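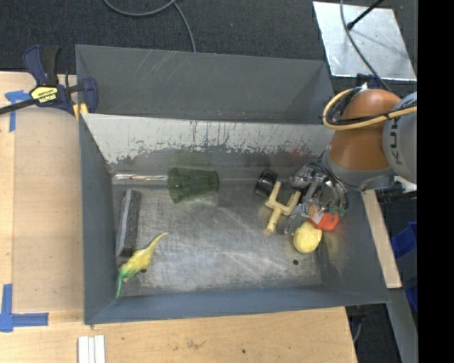 Four people have asked why the Sandgate batting table on this site no longer puts the highest on-base percentage at the top. The table changed in June and I didn't write it up at the time, so these are the notes.

The old table was raw OBP: hits plus walks plus hit-by-pitch, over at-bats plus walks plus hit-by-pitch plus sacrifice flies. Sorted descending, no minimum. This is fine in a professional season where a regular gets 500 plate appearances or more. It is not fine in a suburban winter competition where the regulars finish with far fewer and half of each list belongs to blokes who filled in for a weekend.

Alby Fairweather is the case that made me do something. Alby had reached base 20 times in 40 plate appearances, an OBP of .500. He was second. First was a Gillico fill-in who had played one game, reached three times in four trips and sat on .750. Alby pointed this out to me at Baxter Oval while I was trying to keep the book, and I missed a passed ball.

## Why I didn't use a minimum

The usual fix is a qualifying threshold. Pick a number of plate appearances and drop everyone below it. I tried this first and disliked it for two reasons.

A threshold is a cliff. If the cut-off is 40, Alby qualifies and a teammate on 39 vanishes, although the evidence on the two of them is nearly identical. The teammate then reappears the following Saturday, everyone below him shifts down a spot, and I get a message asking what happened.

It also treats everyone above the line as equally well measured. A player on 40 plate appearances and a player with twice that are compared straight across, and the first one's figure has a good deal more noise in it.

## What the table does now

Each player's line has 40 league-average plate appearances added to it before the rate is calculated. League OBP at the time of the change was .340, so the padding is 13.6 times on base in 40 trips.

Alby: (20 + 13.6) / (40 + 40) = .420

The Gillico fill-in: (3 + 13.6) / (4 + 40) = .377

So the fill-in is still rated above league average, as he should be on what little we know, and Alby is comfortably ahead of him. A player with no plate appearances at all comes out at .340, the league mean, which is the correct guess for somebody you have never seen hit. I leave those rows out of the published table.

The technique is ordinary regression to the mean and there is a large literature on it. Nothing in it is mine except the choice of constant.

## The constant

Forty is a judgement call. The proper way to get it is to work out how much of the spread in OBP between players is real and how much is chance, then choose the padding so that a player with exactly that many plate appearances is regressed halfway. You can check this against Alby's line: halfway between .500 and .340 is .420.

For professional leagues the constant for OBP is usually put well above mine. Our competition has a much wider spread of ability. We have former state juniors facing pitchers who took the game up after their knees ruled out footy. More true spread means less regression, so a smaller constant is defensible.

I tested it by splitting the last three seasons into odd and even rounds, then using the odd rounds to predict the even ones. The error curve was very flat near the bottom. Anything in the general neighbourhood of 40 did about as well as anything else, and raw OBP was clearly worse than all of them. I took a round number from the flat part and stopped there.

Odd and even rounds are better than first half and second half, by the way. The second half of our season is colder, the Baxter infield gets heavy, and a few of the better arms drop out to work weekends. Splitting by halves picks up all of that and reports it as player variation.

## Data problems

The inputs are worse than the method. Known issues:

- **Reached on error.** Does not count towards OBP. Scorers differ on what an ordinary-effort play looks like, and home scorers are generous to their own hitters. I make no correction for this.
- **Fielder's choice.** Virkero, the scoring app most clubs moved to, will default to a hit if the scorer taps the base before tapping the out. Heather Whitcombe found this when her paper book and the app disagreed by a hit on consecutive batters. I now compare the two wherever a paper book exists.
- **Duplicate players.** Virkero keys on name plus club. Anyone who transfers mid-season becomes two people. I merge these by hand on a Monday night, so if you changed clubs and the table looks wrong on Sunday, wait.
- **Sacrifice flies.** Two clubs do not record them. Their hitters get a small free boost, because those trips go in as nothing at all.

Heather's view is that the paper book should be the official record and the app a convenience. I agree, although she is the only scorer in the comp whose paper book I can read without ringing up.

## Things the table doesn't do

No park adjustment. Sandgate has a short right field and a wind that comes off the water most afternoons, and left-handers plainly benefit. The effect on OBP should be much smaller than on slugging, and with so few games at each ground any factor I calculated would need regressing so hard that it would disappear.

No adjustment for opposition pitching. I would like one. The draw is uneven and the gap between the best and worst staffs is large. It needs batter-against-pitcher records, which the app exports only as a PDF.

No slugging version yet. Slugging is noisier than OBP and would need its own, larger constant. The same goes for batting average. Please don't take 40 and apply it to everything.

Raw OBP is still there in the last column, unsorted. If you are after the number for a club presentation night, use that one, as it describes what happened. The regressed column is an estimate of how good a hitter somebody is, and the two will disagree most for the people who have played least.

The spreadsheet is linked from the stats page. League mean is in cell B2 and the constant is in B3. Change B3 to zero and you get the old table back, with the Gillico bloke on top.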